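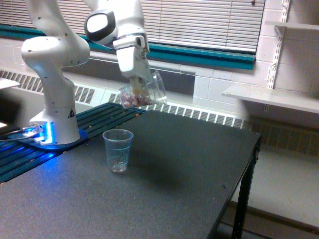
A clear plastic cup, tilted, with its reddish-brown contents.

About Willico

Willico is an independent wholesaler of dried beans, lentils, nuts, seeds and whole grains. The company buys from growers and growers' associations, cleans and grades what it buys, and sells to shops, bakeries, caterers and school kitchens. Our head office and main warehouse are in Dulinham, and a second packing site is at Jurndale.

Our history

The business began as a corn and seed merchant's on the Dulinham canal side, supplying feed oats and seed peas to farms in the valley. Dried goods for the kitchen were at first a small part of the trade, sold by the scoop from bins in the front shop. When the feed side declined, the bins stayed, and the company moved gradually into supplying other shops. The front shop has since closed, but the building is still in use as our sample room and buying office.

The Jurndale site was formerly a flour store. It was taken over when Dulinham could no longer hold the autumn deliveries, and it now handles all packing in bags of under five kilograms. The two sites together provide 1,503 pallet spaces, of which the greater part is kept cool and dry all year.

What we supply

Our current list contains 90 lines. It includes kidney, haricot, black and butter beans; red, green and brown lentils; whole and split peas; almonds, hazelnuts, walnuts and peanuts; pearl barley, oat groats, rye and spelt; and sunflower, pumpkin, poppy and linseed. Most lines are offered in 25 kg sacks and in smaller bags. Nuts are packed separately from all other goods, in a room with its own entrance and air supply.

We also own the Villca label, under which we sell a short range of beans and grains in retail packs. Villca packs carry the country of origin and the year of harvest on the front. Shops may order them by the case, in mixed cases if preferred.

How we buy

Contracts are normally agreed before sowing. Growers are given a price for the season and a written description of the grade we require. If a crop falls below that grade, we will usually offer a lower price for it before refusing the delivery, and much of this produce goes to soup makers and canners, for whom size and skin colour matter less.

A sample is drawn from every delivery on arrival. It is checked for moisture, broken pieces, stones and insect damage, and a portion of each bean and lentil delivery is soaked and cooked. Cooking time is recorded against the lot number. Customers who need to know how a particular lot behaves in the pan may ask for this record when placing an order. Old beans cook unevenly, and for that reason we do not blend one year's harvest with another.

Our customers

Willico supplies 451 trade accounts. Many are single shops which sell loose goods by weight, and our sacks are sewn so that they can be opened and closed again at the counter. We do not sell directly to the public. Members of the public who are looking for our goods may write to the Dulinham office, which will give the name of the nearest stockist.

The minimum order for delivery is 100 kg, made up of any combination of lines. Smaller orders may be collected from Dulinham by arrangement. Collection is not available from Jurndale, where the yard is too narrow for visiting vehicles.

Working at Willico

Vacancies in the warehouse, packing room and office are advertised locally and on the notice board at each site. New members of the packing staff spend their first weeks in grading, so that they learn to recognise the goods before they begin to bag them. All staff receive training in food hygiene and the handling of allergens, repeated every January.

Contacting us

Questions about orders and deliveries should be sent to the trade desk at Dulinham. Growers who wish to offer a crop should write to the buying office, stating the variety, the area sown and the expected date of harvest.

Page last reviewed: January 22, 2025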